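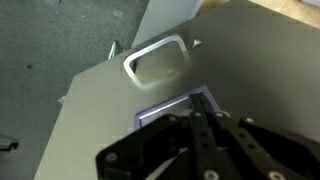
Home | Guides | Checklists | Windows | Roofing | Contact

Final Walkthrough Checklist for a Remodel – With Comments

Most contractors hand you a one-page sign-off sheet on the last day. It has a line for "work complete," a line for "owner satisfied," and a space for your signature. I would not sign one of those without doing the list below first. It takes an afternoon, and the crew will sigh at you.

Bring the contract, every change order, a flashlight, a level, a marble and a plug-in outlet tester. Start in daylight.

PAPERWORK

[ ] Permit card shows final inspection passed.
Comment: "The inspector said it looked fine" is not a passed inspection. Look up the permit on the city's site yourself, or call. An open permit belongs to the house, and you will meet it again when you sell.

[ ] Lien waivers from the general contractor and each sub.
Comment: Get the final unconditional ones when the last check goes over. A waiver that only covers work up to the prior draw doesn't help you with this one. State forms differ, so check yours.

[ ] Change orders add up to the final bill.
Comment: On my own kitchen the last invoice was $3,541 over the contract. Signed change orders covered $3,000 of it. The rest was listed as "misc. site conditions," and when I asked which conditions, the line went away.

[ ] Warranty in writing, with a start date.
Comment: "Lifetime" needs a definition. Whose lifetime, and does it cover labor? Plenty of window warranties replace the glass and leave you to pay somebody to put it in.

WINDOWS AND EXTERIOR DOORS

[ ] Every sash opens, closes and locks with one hand.
Comment: Every one, including the one behind the couch. If you're told it will "loosen up with use," write it on the punch list anyway.

[ ] Gap between sash and frame is even all the way around.
Comment: A gap that gets wider toward one corner usually means the unit was set out of square. Caulk hides this well for a season.

[ ] Head flashing present over each opening.
Comment: Hard to check once the siding is on. Ask for the photos taken before it was covered. I am wary of any outfit that has plenty of pictures for its website and none of the flashing.

[ ] Weep holes clear.
Comment: I have found them caulked shut on 4 jobs. Somebody thought they were being thorough.

[ ] Safety glass etched where code calls for it: beside doors, near tubs, low on stair landings.
Comment: Look for the small permanent mark in the corner of the pane. A sticker proves very little.

INTERIOR

[ ] Doors stay where you leave them.
Comment: Open each one halfway and let go. If it swings, the hinge side is out of plumb.

[ ] Floor checked with level and marble.
Comment: Old houses slope and I don't hold that against anyone. New slopes in a newly leveled floor are another matter.

[ ] Outlets tested, GFCIs tripped and reset.
Comment: Kitchen, bath, garage, outside. Press the buttons.

[ ] Drains run with a full basin, cabinet doors open, flashlight on the trap.
Comment: A trickle from the faucet tests almost nothing. Fill it and let it go all at once, then feel the joints with a dry paper towel.

[ ] Bath fan vents outdoors.
Comment: Go outside and find the hood. If you can't find one, go up in the attic with that flashlight.

MONEY

[ ] Holdback still in your hands.
Comment: The percentage should be in the contract. I have heard every reason for releasing it early, including that the crew won't come back unless they're paid. I draw the opposite lesson from that one.

[ ] Punch list signed by both sides, with a date for each item.
Comment: Apps such as Wurkora will make you a nice-looking list with little green checks. Fine, but find out who gets to turn a check green. On one job it was the contractor, from his truck.

Keep your copy with the permit. Go through the windows again after the first hard rain, and the doors again in March, when the heat has been on all winter and the framing has dried out.

Comments (5)

jillstead_owner
The marble thing works. Ours rolled straight under the new fridge and we still haven't got it back.

Tomaszewski
I hang doors for a living. Half open is fair, but check that the carpet isn't holding it. I've seen homeowners pass a bad door that way.

rk_cullen
Our city's permit site is months behind. Calling was faster.

porchlight
What if the contractor refuses to sign the punch list?

Reply from the author
Email it to him the same day and keep the email. Then read your contract before you write another check.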